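Capítulo 4
Ventanas y cerramientos: elección y mantenimiento

Una ventana se elige por tres datos: el material del marco, el tipo de vidrio y la forma de apertura. El precio depende sobre todo de los dos primeros. En este capítulo se estudia cada uno por separado y después se aplican a un caso, la reforma de la vivienda Pandwood, de 102 metros cuadrados.

Las hojas correderas ocupan menos sitio, pero cierran peor que las abatibles. En una fachada orientada al norte la diferencia se nota en enero, cuando el aire entra por el encuentro entre las dos hojas.
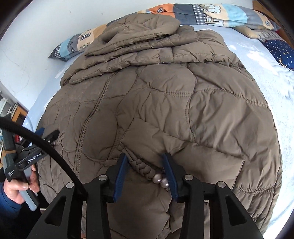 Mwangi Waweru objeta que el cierre importa menos que la colocación, y que una ventana abatible mal sellada deja pasar tanto aire como una corredera vieja. La objeción es razonable y se retoma en el apartado 4.3, dedicado a la junta entre marco y muro.

El vidrio doble lleva una cámara de aire o de gas. En la vivienda Pandwood se compararon dos modelos, Adgate y Tallix. El segundo costaba hasta 700 euros más por hueco y obligaba a cambiar las bisagras - un gasto que el presupuesto inicial no recogía.

Antes de seguir, conviene repasar el vocabulario del capítulo 3: premarco, galce, junquillo y vierteaguas.

Temas relacionados
Persianas y cajones
Puertas de entrada: cerraduras y bisagras
Sellado de juntas
Caso práctico: el edificio Worku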